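Ticket: Dark table linens coming out with a chalky bloom
Opened by: Homa Rostami, Brendmont Tea Rooms
Opened: Saturday, January 6, 2018
Machine: Rasach 3000 front loader
Handled by: Kristine Baluyot, customer care
Status: Solved

Homa Rostami wrote:

Hello, and a happy new year to whoever picks this up! I hope I'm in the right place. We bought our Rasach 3000 from you last March and I want to start by saying we've been very fond of it. It does all our table linens, the aprons, the tea towels, and now and then somebody's curtains when they ask nicely. The white things come out lovely. The trouble is the dark ones. For a few weeks now the black napkins and the charcoal cloths have been drying with a sort of pale, dusty bloom on them. You can brush most of it off with your hand, but then it's on your hand, and then it's on your skirt, and by lunchtime I look like I've been baking (which I have, but still).

I've read the booklet front to back. I cleaned the little filter behind the flap and found a hairpin and a teaspoon, and I thought that was surely it. It wasn't. I have also tried a longer spin and using less of everything. Each load after that had the bloom just the same, worst along the folds.

My sister-in-law Pouran Akbari ran a guest laundry for years and she thinks it's lint from the towels. I think it's soap. We've had quite a lively discussion about it over the ironing, and I'd be grateful if you could settle it before Sunday dinner.

Kristine Baluyot replied:

Hi Homa, thank you for such a thorough write-up, and well done on the teaspoon. You'd be surprised what lives in those filters. I'd like to get this fixed for you without sending anybody out if we can help it, so I hope you'll bear with a few small questions from me along the way.

Lint and soap residue look a lot alike on a dark cloth once it's dry. The quickest way I know to tell them apart is to dab a damp fingertip on the mark. Lint rolls up into a little thread. Soap goes clear, and then comes back chalky when it dries. Please try it on one napkin that's been through the machine and one that hasn't been washed lately, if you have such a thing.
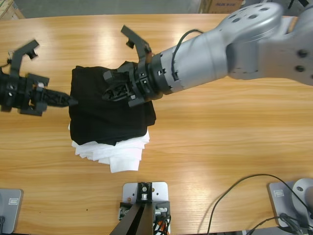 Are you using powder or liquid in the dark loads?

Powder, the big Carkitz tub, the same one we use for the whites, and it goes in the left side of the drawer.

Kristine Baluyot replied:

Thank you, that helps. Two more things, if you don't mind. What temperature do the darks go in at? And is the water hard where you are? If you don't know, look inside your kettle and tell me what you see.

Homa Rostami wrote:

The kettle looks like the inside of a cave! So I suppose that's hard. We had a Dalgleish softener put in under the sink when we opened, and I'd rather forgotten it existed until you asked. The darks go in on cold. I was told years ago that cold is kinder to black and I've never gone back on it.

I did the fingertip test with Pouran standing right there as a witness. It went clear and then it came back. She has taken it very graciously, although she did point out that there was a bit of towel fluff on one of them as well, and there was.
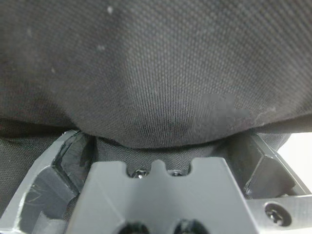
Charcoal cloth up close, weave showing.

Kristine Baluyot replied:

Please give Pouran my regards, because she isn't wrong to keep the towels away from the darks. It's a good habit whatever else is going on.

My feeling is that you have two things happening together. Powder has a hard time melting in cold water, and a harder time when the water is full of minerals. What doesn't melt settles in the folds, and the rinse can't quite carry it off. White cloths get the same coating and you just never see it there.

So, in this order, please:

1. Check the salt in the Dalgleish. If the tank is empty, fill it to the line and run its cleaning cycle overnight.
2. Pull the soap drawer all the way out (there's a tab at the back to press down) and wash it in the sink with an old toothbrush. Do the roof of the slot too.
3. Run the Rasach empty on its hottest setting with nothing in the drawer.
4. Wash the dark things again, a half load, on warm, with no soap at all. Choose Extra Rinse, which is the button marked 2 on your model.
5. Dry one by itself and look at it in daylight before you do the rest.

After that I'd go over to a liquid for the darks. You can keep the powder for the whites and finish up your tub.

Homa Rostami wrote:

Well! The salt tank was bone dry. Arash Bahrami, who put the softener in, swears he told me to top it up, and I'm sure he did, but it was opening week and I wasn't taking in anything that wasn't a cake order. I've filled it. The drawer was a disgrace, there was a shelf of old powder up in the roof like a wasps' nest, and I'm a bit embarrassed to have it written down in a ticket.

The empty hot wash made suds. With nothing in it! I stood there with my coffee and watched them go around.

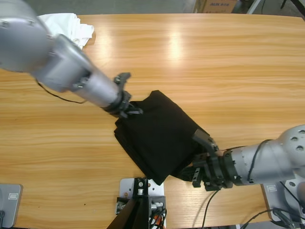 I ran it a second time before I put any cloths in, and the suds were nearly gone, so on I went with step 4. I'm a little nervous of warm water on black, I'll admit. Will they fade? Nazanin Bakhtiari does our sewing and she hemmed all of these for us by hand, and I wouldn't like to tell her they've gone brown.

Kristine Baluyot replied:

I understand completely. Warm is fine for most cotton and cotton blends, and one or two washes like this won't do much to a good black. Turn them out as soon as the cycle ends and keep them off a sunny line. If you can ask Nazanin whether there's any wool in them, please do, and hold off if there is.

Homa Rostami wrote:

No wool, she says 100 percent cotton. I've now washed the first batch and dried one by the back window. It's black! Properly black, folds and all. The second batch had a faint trace on one corner, so I put that one through again and it came up clean. I bought a liquid this morning and wrote SALT on the kitchen calendar on the 10th of every month.

Thank you so much for your patience, Kristine. If you're ever near Brendmont there's a scone with your name on it.

Kristine Baluyot replied:

I'm so pleased, and I will hold you to the scone. I'm marking this one solved. It'll stay open to replies for a while if the bloom comes back, so just write underneath and it will come straight to me.

10 comments | 2 shares

Related tickets
Rasach 3000: soap drawer sticks when pushed in
Gray marks on pillowcases after a full load
Softener beeps after refilling salt
Extra Rinse light stays on at end of cycle
Towels stiff after line drying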